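25 de noviembre de 2019
Cuaderno de taller, pinza de mano n.º 2 (la de placa gris)

Sigo con lo de ayer. La mordaza derecha volvía con retraso al soltar el gatillo, se notaba sobre todo con tela gruesa. Desmontado el varillaje entero, limpieza con alcohol, pelusa por todas partes, sobre todo detrás de los brazos. El pasador de abajo a la izquierda tenía un poco de rebaba, lijado a mano y vuelto a poner. Grasa Litora, poquísima, la otra vez nos pasamos y aquello era un imán de polvo.

Reapriete en cruz, primero abajo y luego arriba. Ojo: los dos de arriba NO a tope, si se aprietan del todo el paralelogramo se queda duro y parece un fallo del muelle. Perdí 22 minutos con eso antes de acordarme. Pentti ya lo había apuntado en la hoja de Jenley, pero quién lee la hoja.

Prueba con textil, que es donde daba guerra. Coger por asa o tira siempre que haya, entra mejor entre las puntas y se ve enseguida si una llega antes que la otra.
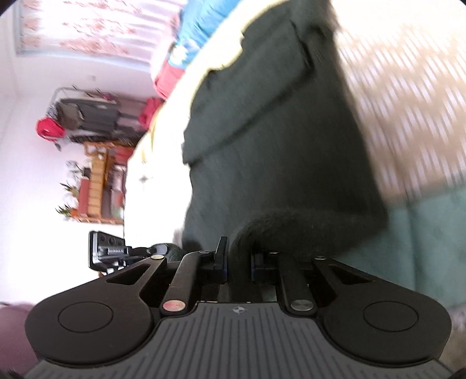
Ajuste de la holgura: galga entre puntas, cerrar despacio, mirar a contraluz. Si queda luz arriba y no abajo, está vencido el brazo y no hay ajuste que valga, se cambia. En esta queda parejo. De momento lo dejo asi.

Ciclo en vacío después del ajuste, 100 aperturas seguidas. Sin tirones. Un crujido al principio que se fue solo, apuntado por si vuelve.

Soporte lateral: revisar tornillos cada vez que se toque el varillaje. Estaban flojos los 3. Fijador del azul, no del rojo!! El rojo luego no hay quien lo saque sin calentar y ya nos cargamos un soporte en Söderlund por eso.

Estrías de la placa: cepillo de dientes viejo, siempre en el sentido de las ranuras. Nada de aire comprimido, mete la pelusa para dentro. Aleksi dice que con aire va bien si se sopla desde atrás, yo no lo veo. Que lo pruebe en la suya.

Segunda tanda con prenda de punto, más blanda. Lo que hay que vigilar ahí es el pelo que se queda en las articulaciones, así que después de cada sesión con punto o polar toca pasar el cepillo aunque parezca limpia. Y si la prenda hace bulto contra la placa, abrir y volver a coger, no forzar el gatillo, que el que sufre es el pasador. 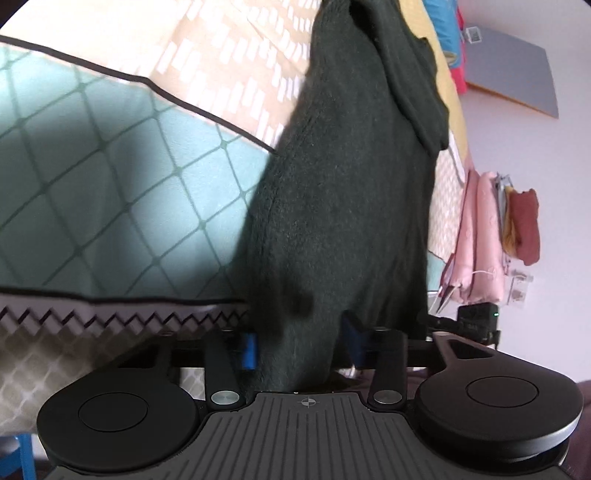 Pinza n.º 2, prenda verde oscuro contra la placa estriada.

Pendiente:
- pedir almohadillas de repuesto a Isenby (las redondas, par completo). Las que hay aguantan hasta diciembre, creo
- marcar con rotulador la posición de los pasadores, cada uno es de un color y al montar se mezclan
- pasar la hoja de par de apriete a limpio, la de ahora tiene grasa encima y no se lee la tercera linea
- preguntar a Pentti Salminen por el muelle corto, si queda alguno en el cajón o hay que encargar

Si alguien la usa antes que yo: gatillo suave, y si vuelve el retraso no desmontar, avisarme.

Entradas recientes
Cambio de muelle en la pinza n.º 3
Qué grasa usar y dónde (Litora / Jenley)
Soporte lateral: tornillos y fijador
Lista de repuestos Isenby
Notas de A. Seppälä sobre limpieza con aire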